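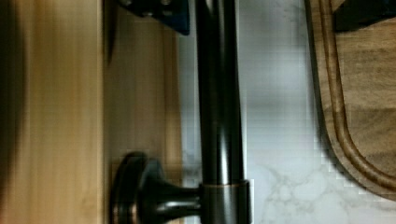
Kitchen bench clutter, what goes?

tapwren
Oil rubbed bronze tap, is the coppery bit on the collar rim wear or just the finish? Mine's from Güler, 3 yrs old. Also too much stuff on the bench and I cant decide what goes.
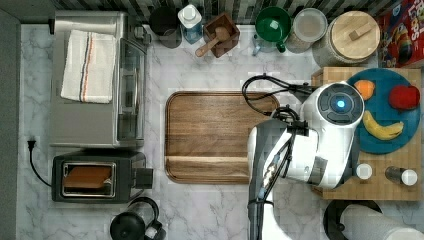 Toaster oven end, fruit plate on the right

bustberg_deb
Finish. Dont scrub it. And lose the toaster – you've got a toaster oven!!

Isamu Tamura
Disagree, toaster oven is slow for one slice. Kettle and toaster stay. Cereal goes in the pantry.
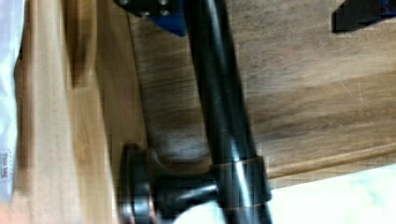 Re: tap finish

gumnut9
Deb's wrong, mine wore thru at the collar. Paid $380 for it too. Soft cloth only, no vinegar

tapwren
Ok no vinegar. Cereal box is moving, the boards I use every day so they stay
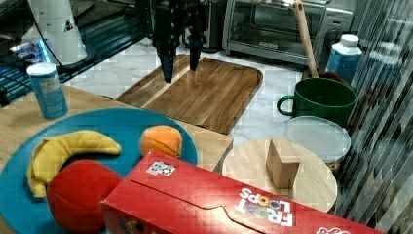
and the green mug, thats my tea mug. Might try a shelf for the canisters – Rirnent do one, anyone got it?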